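3.2 Arm Mounting and Routine Upkeep

The kitchen cell at Travbridge uses a single overhead arm, hung from a cross-beam so that the counter below stays free for the objects used in each task. Earlier trials with a side mount left the rear of the counter out of reach whenever a tall item stood in front. The present mount was designed by Florin Jitaru and has remained in place since March.

The beam is fixed to the wall studs with Celto brackets. All bolts are tightened to the same setting and marked with a line of paint, so that a technician can check for movement by eye at the start of a shift. After every 100 task runs the arm is sent to its home pose and the gripper is compared with a printed target laid flat on the counter. If the offset exceeds the limit given in Section 3.1, the base is recalibrated before work continues.
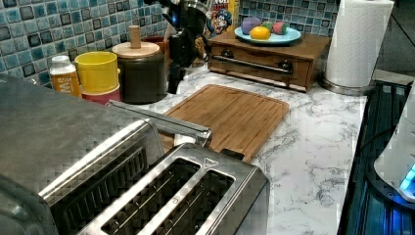
Figure 4. The counter of the Travbridge cell, with the arm and gripper reaching down behind the cutting board. Household items are placed along the tile backsplash.

Gripper wear was the most common cause of lost time. Over 577 logged runs, the finger pads were replaced whenever the grip test fell below the accepted force, and a full change of both pads took 32 minutes, including the test that follows. Crumbs and grease were removed with a damp cloth at the end of each session. Solvents were avoided — they had softened the pads in an earlier version of the cell.

Cable strain was the second concern. The Drokeo cable supplied with the arm was too short for the overhead position and pulled at the wrist joint during long reaches. It was replaced with a longer cable, clipped to the beam at intervals of 40 cm, with a loose loop left above the shoulder. No wrist faults were logged after this change. The same clip spacing was later adopted for the second cell at Ansah.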